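Inside

The agency had the second and third floors of a building that used to sell carpet. I worked on the third floor, in the room with the good door. The good door was the reason they put me there. I wrote copy and recorded the rough reads, and the other rooms let in the sound of the elevator.

In February we were pitching for Galtum. Galtum made cleaning products, mostly for kitchens, and they had never bought a second of radio in their lives. They had bought bus shelters and the backs of receipts. My boss wanted them badly. She had lost two clients since the fall and she had started eating lunch standing up.

"Thirty seconds," she said. "Something a person would hear in traffic and still remember at the store."

"What do they want to say?"

"That it cleans."

I wrote eleven scripts and she liked none of them. The twelfth had a man talking to his sink. She read it twice and put it in her bag, and that was as close as she came to praise.

The other firm on the shortlist was Neagu. Everybody on our floor knew somebody at Neagu. They had a real studio with a window between the two rooms, and a coffee machine that took a minute and a half to make a cup. Three years before, they had offered me a job and I had said I would think about it. I was still thinking about it, in a way. I passed their building on the way to the bus.

The pitch was in Gedholm, where Galtum had its offices. Gedholm was two hours north by train. My boss bought the tickets herself and kept both of them. She went over the budget on the way up, out loud, moving her finger down the page.

"They'll ask why 84 spots," she said.

"Why 84?"

"Because it's four weeks at three a day. Don't ask me that in the room."

I looked out the window. There was snow in the ditches and a long field with a fence that stopped halfway. I had the laptop on my knees with the finished spot on it, and I had listened to it so many times that the man talking to his sink had begun to sound like my father. He hadn't been a talker, but when he fixed something he kept up a kind of murmur to it, the way you would with a horse.

I didn't tell her that.
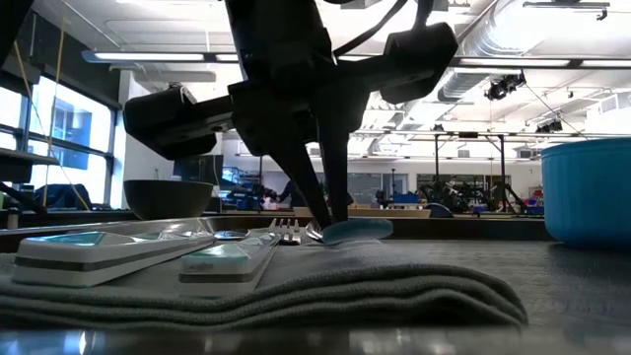 Gedholm

They kept us in the lobby for forty minutes. It was a clean lobby. A radio was playing behind the front desk, low, and I tried to work out which station it was. My boss tried too. I could tell by the way she held her head.

"That's good," she said. "They've got it on."

"It might just be the receptionist."

"The receptionist buys dish soap."

Two people from Galtum came down to get us, a tall woman and a man with a cold. Upstairs there was a table with a pitcher of water and no glasses. The man went to look for glasses and was gone for most of the introduction. My boss did the part about reach, and then the part about the morning show, and then she did 84 spots without being asked. The tall woman wrote it down and drew a line under it.

"We've always been a visual company," she said.

"People wash dishes with the radio on," my boss said. "They don't wash dishes looking at a bus shelter."

The man came back with four glasses held against his chest. He sat down and my boss nodded at me, and I played the spot.

I had only ever heard it in my own room, with the good door closed. In that office it came out of the laptop small and tinny. A truck was backing up outside. The man in the spot said good morning to his sink. He asked it how it had slept. He apologized for the lasagna. Then came the line about Galtum, and the phone number, and the half second of water running that I had recorded in my own kitchen at midnight with the refrigerator unplugged.

It ended. The man with the cold was looking at the table.

"Could we hear it again?" he said.

I played it again. This time I watched the tall woman, who was watching him. When it got to the lasagna he put his hand over his mouth. I thought he was going to cough and he didn't.

"Who is that?" he said. "The voice."

"That's just the rough," my boss said. "We'd cast it. We have some very good people."

"But who is it?"

"It's me," I said.

He nodded. He wrote something on his pad, a short word, and turned the pad over.

They thanked us. They said they were seeing one more company that afternoon, and they were polite enough not to say which. We saw them anyway, coming in as we were going out – three people from Neagu in good coats, carrying a speaker in a padded case. One of them was the woman who had offered me the job. She said my name and then she said, "Cold up here."

"Very," I said.

On the platform my boss gave me my ticket to hold, which she had not done on the way up. The train was late. She walked to the end of the platform and back.

"They brought a speaker," she said.

"I saw."

"We should have brought a speaker."

When the train came it was nearly empty. She sat across from me and put her shoes up on the heater and closed her eyes. I thought she was asleep. Then, somewhere past the long field, she said, "Did you really unplug your refrigerator?"

"Yes."

"Did you plug it back in?"

I had to think about it. It was dark by then and there was nothing in the window but the two of us and the lights of the car.

"In the morning," I said. "I lost the milk."

She laughed, with her eyes still closed, and asked me to play it for her one more time.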